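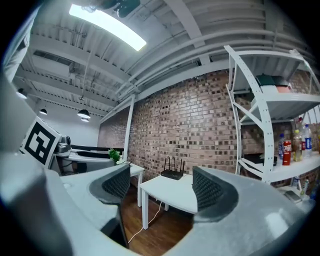

Ticket: shared calendar shows all-day events one day early
Opened: 09/03/2026
Product: Pullgate Calendar, desktop and web
Site: Bollonbridge office
Priority: normal
Status: closed, fix applied

Problem as reported

All-day events on the shared office calendar show up on the day before they are supposed to. Events with a start and end time are fine. The problem shows in the desktop program on most machines at Bollonbridge. The web version shows the right day for some people and the wrong day for others. Nothing was changed on purpose before it started. The first complaint was a vacation day that landed on top of the monthly stock check, and two people planned around the wrong date.

The calendar server is the one called Trevor. It also runs the room booking page, and that page has shown the correct dates the whole time.

Environment

Desktop program on 18 machines, all on the same release.
Server: Trevor, in the Bollonbridge comms cupboard.
Sync add-on: Plerow Sync, used to copy the shared calendar to phones.
Phones: mixed, company and personal.

Log

Entry 1
Checked the clock on Trevor. Time is correct to the second. Time zone is correct. Daylight saving setting is on. Restarted the calendar service anyway. No change.

Entry 2
Made a test all-day event from the web version, called TEST A. It showed on the correct day in the web version and on the correct day on the desktop. Left it for an hour. Still correct on the web, but the desktop now showed it a day early. So the event is saved properly at first and something changes it, or changes how it is read, afterward.

Entry 3
Made TEST B on a desktop machine with the network cable pulled, then plugged it back in. Same result after the next sync. Deleted both tests and made them again to be sure. Same again.

Entry 4
Exported TEST A right after it was made, and again once it had moved. In the first export the event has a date and no time. In the second it has a start of midnight and an end of midnight the following day, both marked as UTC. Our offset puts midnight UTC in the evening of the day before, and that matches what people are seeing. The desktop program still draws it as an all-day event because it runs exactly 24 hours.

The question now is what is rewriting the event.

Entry 5
Went through the list of programs with write access to the shared calendar. There were more than expected. Removed the old backup tool, which was retired a while ago and should not have been on the list at all. Waited for a sync. No change, but the backup tool stays off.

Entry 6
Opened a case with Pullgate support and attached both exports. They asked for the client log from one affected machine and one that works. Sent both. Their first reply suggested clearing the local cache on each machine. Did this on three machines. The cache rebuilt and the events came back a day early, as the copy on the server was already wrong by then. Do not bother with this step if you find this ticket later – it takes a long time on the older machines and people lose their color settings.

Entry 7
Turned off Plerow Sync on Trevor for one evening. Made TEST C. Next morning TEST C was still on the correct day everywhere. Turned Plerow Sync back on. TEST C moved on the first run.

That settles which program is doing it. The add-on is supposed to only read from the shared calendar and write to the phones. The settings page says "one way". The service log says it is running in two-way mode.

Entry 8
Found the cause of the mismatch. The add-on updated itself and made a new settings file next to the old one. The settings page reads and writes the old file. The service reads the new one. The new one has two-way mode on by default and the time zone field left blank, and it treats blank as UTC.

This also explains why timed events were never affected. They carry their own time zone, so the blank field does not matter for them.

The mixed results on the web are a different matter. People who had set a time zone in their own web profile saw the shifted date. People who had left it alone saw the date as stored. Neither group did anything wrong.

Entry 9
Edited the new settings file by hand:

mode set to one way
time zone set to the office time zone
automatic updates set to off

Restarted the sync service and made TEST D. Left it overnight with the sync running on its usual schedule. Correct on desktop, web and phone in the morning.

Repair of existing events

The fix stops new damage but does not move anything back. Every all-day event that had been through the sync had to be put right. Pullgate support sent a small script that looks for events lasting exactly 24 hours with a UTC midnight start and turns them back into plain dates. Took a full export first, then ran it on a copy of the calendar. It worked on single events. It skipped repeating ones.

Repeating events were fixed by hand. Open the series, untick all-day, save, tick all-day again, check the date, save. If you only open one day of the series it makes an exception and the rest stay wrong, so choose the whole series when it asks.

Public holidays were removed and imported again from the holiday file. Quicker than fixing them.

Left over

Phones that were off during the repair may still show the old dates. Removing the calendar account from the phone and adding it again clears it. One phone needed this done twice, reason unknown.

The room booking page was never involved. It reads from its own table.

Reminders for some repaired events went out a second time. This was a one-off from the repair.

Plerow have been told about the two settings files. Their answer was that the settings page will be corrected in the June release. Until then do not use the settings page on Trevor for anything – changes made there are saved to a file the service does not read. Edit the new file directly and restart the service.

Automatic updates for the add-on stay off until the June release has been tried on a test calendar.

Reporter confirmed that dates are correct. Closing.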